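Fichas de personagens de Grumville

Conjunto de dados com as fichas das personagens da série Grumville, preparado para pesquisa e para alimentar páginas de consulta. Cada ficha corresponde a uma personagem com nome próprio ou com pelo menos uma fala creditada. O texto está em português europeu; os nomes de episódios mantêm-se no original quando não existe título traduzido.

Conteúdo

O ficheiro principal chama-se personagens.csv e tem 100 fichas. Um segundo ficheiro, aparicoes.csv, liga cada personagem aos episódios em que entra. Há ainda notas.txt, com as dúvidas por resolver e as decisões de edição mais discutíveis.

Campos de personagens.csv

id – número interno, nunca reutilizado, mesmo quando uma ficha é apagada
nome – forma usada nos créditos; se houver variação entre temporadas, fica a mais recente
outros_nomes – alcunhas, nomes falsos e erros frequentes de legendagem, separados por ponto e vírgula
ocupacao – a última conhecida na linha temporal principal
estado – vivo, morto, desconhecido
linha – principal, sonho ou ambas
resumo – texto corrido, no presente do indicativo
fonte – episódio ou livro de onde vem a informação

O campo linha precisa de explicação. A partir da segunda temporada, parte da ação decorre no sonho partilhado pelos habitantes, e várias personagens têm lá um ofício e uma família diferentes. O faroleiro Charpentier, por exemplo, morre no naufrágio do Jinira, mas no sonho é professor de música e nunca viu o mar. Nesses casos existe uma só ficha com o valor ambas, e o resumo trata primeiro a linha principal. O estado refere-se sempre à linha principal. Quem só aparece no sonho leva o valor desconhecido, exceto se a morte for mostrada.

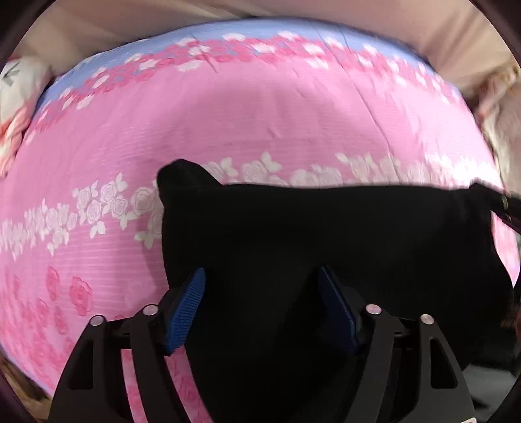
As personagens do romance Drornthorpe, que conta a história da vila antes da chegada do Jinira, só entram se forem mencionadas na série. A irmã mais velha de Charpentier entra, porque ele lê uma carta dela em voz alta. O juiz e o dono da estalagem ficam de fora.

Como foi feito

Os resumos foram escritos a partir do visionamento dos episódios e revistos por uma segunda pessoa. Romain Maillard fez a primeira versão de 90 fichas e mantém o ficheiro desde então. As restantes vieram de contribuições de leitores e foram reescritas para ficarem no mesmo tom. Não se copiou texto de enciclopédias de fãs nem de guias publicados.

Cada resumo tem no mínimo 100 palavras. As personagens com poucas cenas obrigam às vezes a descrever a cena inteira para lá chegar, e nota-se. Se alguém quiser propor uma exceção para figurantes com uma única fala, a discussão está aberta em notas.txt.

Problemas conhecidos

Há 9 fichas sem fonte preenchida. São quase todas de tripulantes do Jinira, cujos nomes aparecem numa lista afixada na cabina do rádio e nunca são ditos. A leitura dessa lista é difícil e dois apelidos podem estar trocados.

A ordem dos acontecimentos na terceira temporada não é consensual. Os resumos seguem a ordem de exibição. Quem precisar da ordem cronológica tem de a reconstruir a partir de aparicoes.csv, e mesmo assim ficam ambíguos os episódios da tempestade.

Os nomes com acento foram corrompidos numa versão antiga do ficheiro. A correção foi feita em abril, mas convém verificar o campo outros_nomes, que não foi todo revisto à mão.

Utilização

Os ficheiros estão em UTF-8, com vírgula como separador e aspas nos campos de texto. A primeira linha é o cabeçalho. Células vazias significam que a informação não é conhecida; não se usa "n/a" nem traço.

Todos os resumos revelam o enredo até ao último episódio. Para páginas sem revelações, recomenda-se usar apenas nome e ocupacao, embora neste último campo haja dois ou três casos que já dizem demais (o do presidente da câmara é o pior).

Contribuições

Correções de factos devem indicar o episódio e, se possível, o minuto. Correções de estilo são aceites em bloco, de preferência uma temporada de cada vez. Teorias sobre a origem do sonho não entram nos resumos, mesmo quando parecem óbvias; podem ir para notas.txt com a assinatura de quem as propõe.

Os textos podem ser reutilizados com indicação da origem.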